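Drultier 600 Dish Rack Dryer: Four Months of Use
By Maeve Sheehan
16 Jun 2023

The Drultier 600 is a countertop drying cabinet for dishes. It has a steel rack, a clear lid, a fan, and a heating element rated at 600 watts. It does not wash anything. I bought mine in February to replace a plain wire rack from Keogh that had started to rust at the welds.

Setup took one evening. The legs thread into the base and need a 10 mm wrench, not supplied. The manual tells you to level the unit before first use, and this matters: the drip tray drains to the rear left corner, and if the counter slopes the other way water collects under the rack and the cycle runs long. I shimmed the front right leg with a washer.

There are three settings. Air runs the fan alone. Low adds the heater at half power. High runs the heater at full power and holds the cabinet at 55 degrees Celsius, according to the display. My kitchen thermometer, hung from the middle rail, agreed with the display within one degree once the cabinet had settled.

Glassware does well on Low. Plates need High if they are stacked in every slot, and the slots are cut for flat plates. Anything with a deep curve leans on its neighbor and stays damp at the point of contact. Bowls should go on the upper tier, face down and tilted. Plastic containers hold water in the lid channel on every setting, and I have gone back to wiping those by hand.

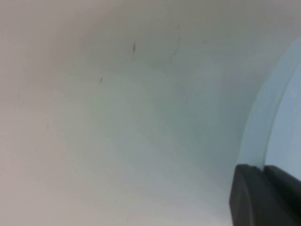
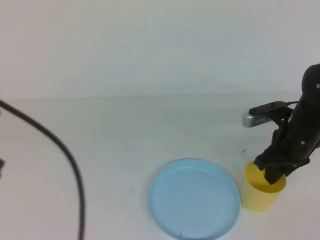

Noise is moderate. The fan has a steady low tone on Air and a slight rattle on High that comes from the lid hinge. A strip of felt along the back rail removed most of it. Gobnait Moriarty has the same model one version older and reports the same rattle, so I do not think mine is defective.

The power cord is short. It exits at the back right and would not reach my outlet without moving the kettle. The manual forbids extension cords, so measure first.

Cleaning is the weak point. The drip tray slides out easily, but the channel behind it does not come apart, and hard water leaves scale there. I run a citric acid solution through it every second week. The filter for the fan intake is a Flonorov part and clips in from below, which means emptying the rack and tipping the unit to reach it. A side hatch would have been better.

Against the Istitex cabinet I used before moving, the Drultier dries faster and takes up less counter depth, but the Istitex had a removable channel and a longer cord. If your water is hard I would look at the Istitex first. With soft water and an outlet close by, the Drultier is the one I would buy again - the rack itself shows no rust so far, and the steel is noticeably heavier than the Keogh.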